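Restringing my grandmother's graduated strand, knots or no knots?

girkuma_gal
Posted September 24, 2022

Hi all, long-time lurker! My grandmother's strand came to me last winter and the silk has gone gray and stretchy, so it needs redoing before I wear it to my cousin's wedding in December. It's a graduated strand, 71 pearls, with a little fishhook clasp in what I think is white gold. Right now there are only knots next to the clasp and the rest are strung straight through. The woman at the bead shop said to knot between every pearl, no question. But won't that make it longer? It sits right at my collarbone and I love it there.

tansy_m
Knot it! I did my mom's and yes, it grew, but I liked the drape a lot better afterward. Unknotted strands look stiff to me, and if the thread goes you're crawling under the fridge for a week.

OldClasp
I'll disagree with the bead shop and with tansy. If it was made without knots, the drill holes may be tiny and the graduation was laid out to sit tight. On small pearls the knots can end up looking as big as the pearls. I'd leave it as it was, knots at the ends only, and restring more often.

tansy_m
"Restring more often" is easy to say when you do it for fun, OldClasp. Most of us put it off for ten years.

OldClasp
Guilty. But she asked about length and knots add length, there's no way around that.

Noémie Leclerc
I've been through this with almost the same necklace, so I'll jump in (sorry, it's going to be long). Mine was my godmother's, cream with a bit of pink, and I went back and forth for months before I touched it. I ended up knotting with the thinnest silk I could get through the holes, and it came out longer by the width of 2 fingers, so I dropped 3 of the smallest pearls from the back and kept them in an envelope with the old clasp.
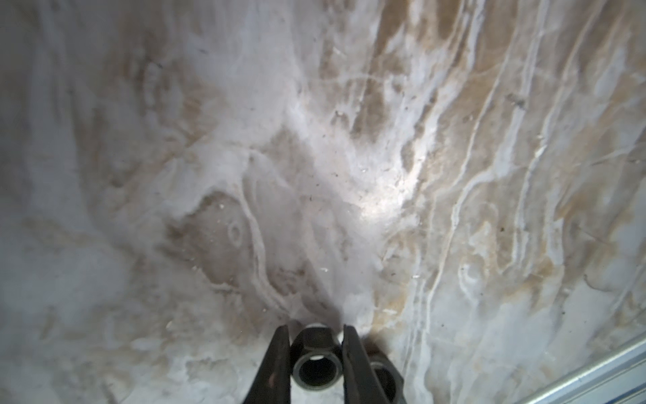
Matching is where I really went wrong. I bought replacements for a couple of chipped ones and chose them under the shop lights, and they looked perfect, and then at home they were practically blue! So now I lay everything out in daylight on something dull and gray, a towel or a felt board. Please don't sort on a shiny surface with marble veining, all that white and tan swirling around and a big patch of glare in the middle of it, you'll never judge a cream pearl against that. Also they roll. Ask me how I know.

girkuma_gal
Oh, this helps so much, thank you! Taking a few out of the back hadn't crossed my mind. Did you do the knots with tweezers or one of those tools?

Noémie Leclerc
Tweezers and a lot of muttering. I tried the Trolline knotter and sent it back, I couldn't feel the tension with it. My sister swears by hers, so maybe it's me.

OldClasp
It's not you. Tweezers.

pinprick50
I like my Trolline just fine, for the record. You have to practice on junk beads first, and I mean a whole strand of them.

tansy_m
Same as pinprick. My hands aren't great anymore and I couldn't do it with tweezers.

girkuma_gal
And if I chicken out, does anyone send theirs away? Prutudora quoted me $50 including new silk, keeping my clasp.

pinprick50
I've used Prutudora twice. Neat work, slow to answer emails. Tell them in writing what finished length you want, and measure it yourself before you mail it.

OldClasp
Gajdoš did my wife's and I'd go back to them. Whoever you pick, ask them to look at the holes before deciding on knots. If they say yes to knots without looking, go somewhere else.

girkuma_gal
OK, I've ordered silk in two sizes and a cheap strand to practice on. If it's a disaster it goes in the mail by the end of next month. Will report back!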